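Kitchen demos: how messy is too messy?

splinebucket
Week three of collecting teleop demos for the Rallus kitchen set. We're at 239 episodes and the policy still treats the drawer like a personal enemy. Counter as of Friday:

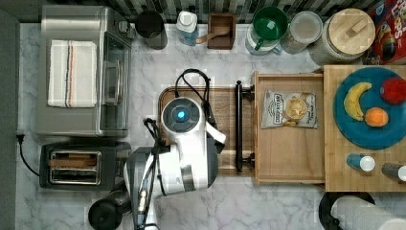 Re: Kitchen demos: how messy is too messy?

tudness_fan
Are you resetting to the same layout every time? 239 copies of one counter is one example with good attendance.

splinebucket
No, we shuffle every 18 episodes. 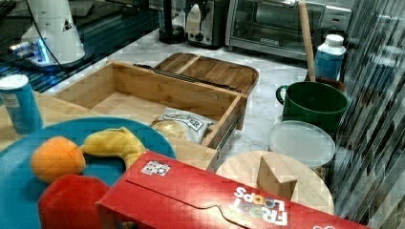
Shuffling is slow, and I'd like to know if it buys anything. My operator time is 100 minutes a day and half of it goes to moving groceries. The cereal box lying on its side next to the plate is the sort of thing I mean – does the arm learn more from that, or do I just feel busier?

gearmoth
It learns more. Also keep your botched grasps. We threw ours out on Uvwood and got a policy that had no idea what to do after a miss.

splinebucket
Disagree on botched grasps. I tried it with 13 of them and it picked up my bad habits faster than my good ones. Toaster side of the counter, for anyone who wants to judge the layout: 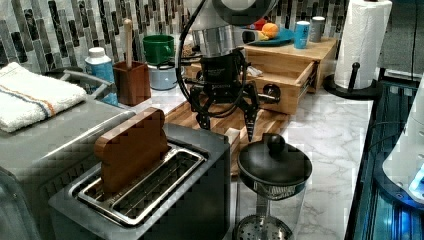

tudness_fan
Thirteen is a rounding error. Keep the miss, but only if you also keep the recovery.

splinebucket
Fine, that's fair. I'll tag them separately and train both ways.

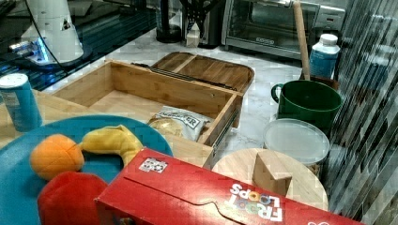
Drawer task goes first, then plate to board. If the split with recoveries loses, gearmoth owes me a week of relabeling.

gearmoth
I agreed to no such thing.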